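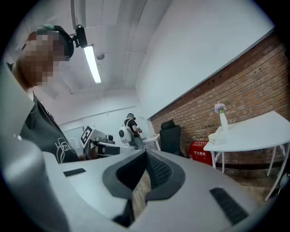
Black T-shirt day again. Wood floor still needs sweeping.

I've been keeping a log of our water use since last July. Posting what I learned in case anyone else in Plostton got the same rate letter I did. 1/9

The old rate was flat up to 2,000 gallons a month. The new one charges by tier, and the first tier is a lot smaller. The letter doesn't say how much smaller. You have to call. 2/9

I called. Letay Abdella in billing was patient with me and read the whole table over the phone. Ask for her if you get the chance. 3/9

Our worst month was 853 gallons over the flat limit. I blamed the garden. Then I shut off everything in the house one night, wrote down the meter reading, and checked again at breakfast. It had moved. 4/9

Food coloring in the toilet tank, wait 20 minutes, don't flush. The upstairs one turned the bowl blue. New flapper, four dollars at the hardware store on Bittencourt. 5/9

The downstairs toilet was fine. The outdoor spigot was not – slow drip behind the hose connection, where the hose hides it. Emiliano Olivares next door lent me the right wrench and I changed the washer. 6/9

Next bill was $109, still more than I'd like but the lowest since the new rates started. The sewer charge follows the water charge, so a leak gets billed twice. I hadn't noticed that before. 7/9

Things I tried that made no difference I could measure: shorter showers (we were already quick), a brick in the tank, running the dishwasher at night. The brick is back in the yard. 8/9

If you think you have a leak, ask billing about the one-time adjustment. You need the receipt for the repair part and two meter readings with dates. Annatjie Adams got hers approved in three weeks. Mine is still pending – will add to this thread when I hear. 9/9

Adding one since people asked: the meter is under the round lid near the curb. Bring a flashlight and a screwdriver to lift it. Check for spiders.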